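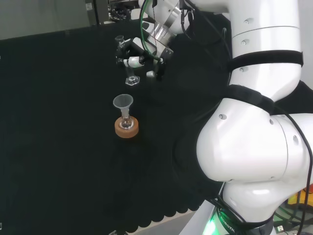 Grip force is the wrong number to shop by

Most gripper comparisons start with force. The data sheet gives a figure in newtons, the buyer sorts by it, and the biggest one looks like the safest choice. For lab work I think this is backwards. Labs don't often drop things because the gripper was too weak. They drop things because the fingers met the glass at a bad angle, or because the camera told them the glass was somewhere else.

We spent December comparing two grippers on the same arm, a Cleltanov and a Caltanier. The job was picking up small clear glassware and pouring into a funnel set in a round-bottom flask. We ran 309 picks in all. The Caltanier has the higher rated force and costs more. It missed or slipped 77 times across its share of the runs, and I don't believe force would have fixed more than a few of those.

Clear glass on black cloth is hard to see. All the camera gets is a few thin highlights along the rim and the edges. Anouk Brouwer moved the lamp 15 centimeters to one side and that helped both grippers more than any setting we had changed in the week before. Neither maker mentions lighting in the manual.

Finger shape came second. Small fingers can get in close to the flask without hitting the funnel. They also have very little contact area, so a cylinder can turn in the grip when the wrist tilts to pour. Shona Jardine thinks soft pads solve this. I think they solve half of it and make the release worse, and we still disagree.

Then there are the cables. Ours are strapped to the arm, and it took us 7 tries to route them so the wrist could turn all the way without pulling. A gripper with a stiff cable is a worse gripper — the reviews I read before buying never brought it up.

I would like makers to publish a pick test on clear glass, with the lamp position and the finger type written down. Kha Vi has asked both companies for one. Caltanier sent back the force chart again.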